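Chapter 4
Showing, Not Telling

I once spent most of March trying to write down, in code, how to put a thing in a bin. I had 28 rules by the end and the arm still fumbled it. Then a friend at Remusov told me to stop typing and just do the job myself, with a gripper in each hand, and let the machine learn from that. I felt a bit daft for not trying it sooner!

So this chapter is all about demonstration. You can push the arm about by its wrist, you can drive it from across the room with a pair of sticks, or (my favourite) you can leave the arm out of it and work with hand-held grippers. We'll try all three, and I'll be rude about the sticks.

How many goes do you need? For the small jobs in this book I start with 10, look at them properly, throw out the ones where I dithered, and then build up to 100. The Todola exercise at the back asks for nearly 1,000, so do get a comfy chair.

One warning before you start. Whatever you do with your hands ends up in the data, and that includes the pauses and the second thoughts. My early sets were full of me hovering over the bin wondering what was for lunch, and the arm learned to hover beautifully.

Get the bin where you can reach it from both sides, keep the cables clear of your wrists, and go at the pace you'd like the arm to go.
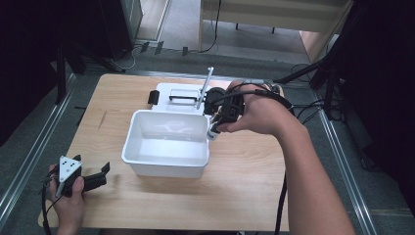 4.1 Your first ten goes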